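Play food

Play food is a type of toy made to look like things people eat and drink. It is usually sold with small cookware, dishes or a toy kitchen, and is used mostly by children between two and seven. Common forms include fruit, vegetables, bread, eggs, and meals such as pizza.

History

Early play food was made at home from salt dough, wax, cloth or carved wood. Painted plaster dishes were sold for dollhouses, often glued to their plates. Food at a child's own scale became common once molded plastic made it cheap, and toy makers began packing it with pots and stoves. The Civden company sold boxed grocery sets with 20 pieces, and its larger store set held 57, including paper money and a cash drawer.

Materials

Most play food is hollow plastic, formed in two halves and joined along a seam. Wooden pieces are heavier and cost more. Felt food is sewn and stuffed, and many patterns are shared by home crafters — sandwiches and cookies are popular first projects. Some sets can be "cut" with a blunt knife, the parts being held together by hook-and-loop dots or magnets. 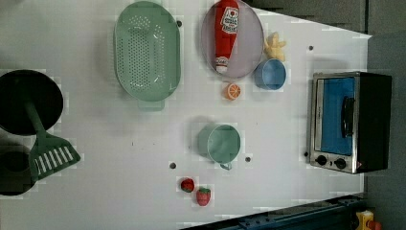
Use in play and teaching

Children use play food to act out cooking, shopping and serving. Preschools often keep it in a house corner or pretend store. Teachers also use it for sorting by color, naming foods and early counting. Speech therapists use it to practice everyday words, and the Mamo picture card series is sold with matching pieces.

Safety

Small parts are the main hazard for children under three. Magnets that come loose are dangerous if swallowed. Plastic pieces can be washed in soapy water, while wooden ones are wiped and left to dry.

Collecting

Older sets are collected, especially with their original boxes. The toy museum in Gotutmont holds 400 pieces, of which 200 are on display.

See also: Toy kitchen, Dollhouse, Pretend play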